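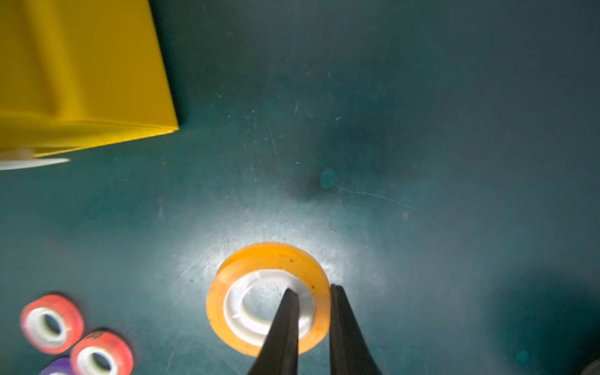 Figure 1. Orange tape roll with white plastic core, Ultside bench.

Zernik small-roll sorting project
Progress report to Movholm
Report date: 2025-06-21
Period covered: April to date
Site: Ultside

1. Status

The bench at Ultside is set up and in use. Total handled in the period is 861 rolls against a project target of 2,000. Work is on schedule for the first two tasks and behind on the third (labeling). No change to the budget is requested.

2. Scope of the work

The project covers the sorting and repacking of small rolls of colored tape that come back from the school kits. Rolls return mixed by color, and many are part used. Each roll is checked for a loose end, for dirt on the faces and for damage to the core, then placed with others of its color. Rolls that fail are set aside and logged by fault.

There are 23 kits in circulation. Kits are emptied one at a time, and the next is not opened until the log for the last one is closed. This rule was added in April after two kits were mixed and had to be logged as one.

3. Bench and fittings

The work surface is a dark teal-green. The color was kept from the earlier layout. It gives good contrast with orange, red and yellow tape and fair contrast with purple. The surface shows fine scratches and scuffs. These do not affect the work, but dust collects on it and is picked up by the edges of the tape. The surface is now wiped before each kit.

Lighting is uneven. Glare makes it hard to find the tape end on glossy rolls, and checking the end by touch adds time. A diffuser has been priced and will be paid for from the fittings line.

The main fitting is a yellow 3D-printed unit with stepped ledges, a shallow tray and an open chute with angled side walls. 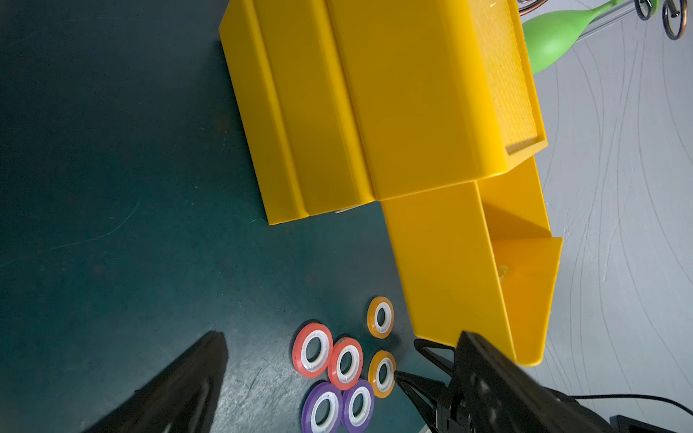

The unit was printed in sections so that a single section can be replaced. The fit between tray and chute was too tight in the first version and was opened slightly in the second. The second version has been in use since the end of April. The fine grid texture on the tray floor was kept, as smooth test pieces let rolls slide when the tray was moved.

Springs, metal rods and other small parts share the area with the tape. They belong to a separate kit line and are outside this project, but they take up space and a shelf for them has been asked for.

4. Results

Of the rolls set aside, most were rejected for dirt on the tape faces. Core damage was rare. The white cores hold up well, and small marks on the rim are accepted under the current rule.

Red and orange were the hardest colors to keep apart. Some rolls fall between the two and were logged differently by different staff. A reference card with 10 color samples was made to settle this. Purple caused no sorting errors.

Rolls are laid flat for checking. Standing them on edge was tried and dropped.
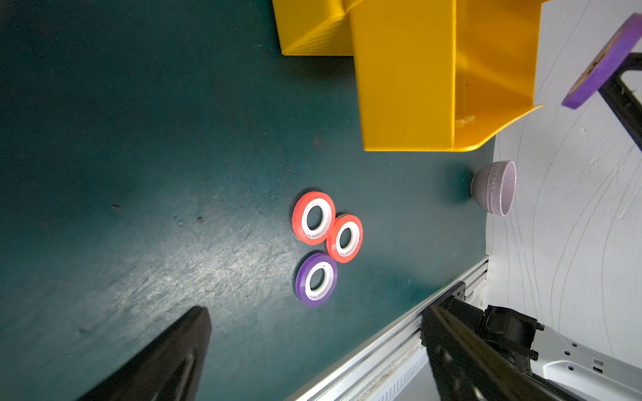
Gittins asked in writing that the red-orange rolls be given a group of their own, and noted that users of the kits do not treat red and orange as the same tape. The request also asked that part-used rolls go back only to kits for younger classes.

The first point is accepted and the card will be revised. The second needs a change to the kit lists and is left open until Movholm has replied.

5. Next period

Revise the color card.
Fit the diffuser and repeat the timing on one kit.
Clear the labeling backlog.
Print a spare chute section.

6. Decision needed

Movholm is asked to confirm whether part-used rolls may be returned to all kits. Until then they are stored by color at Ultside.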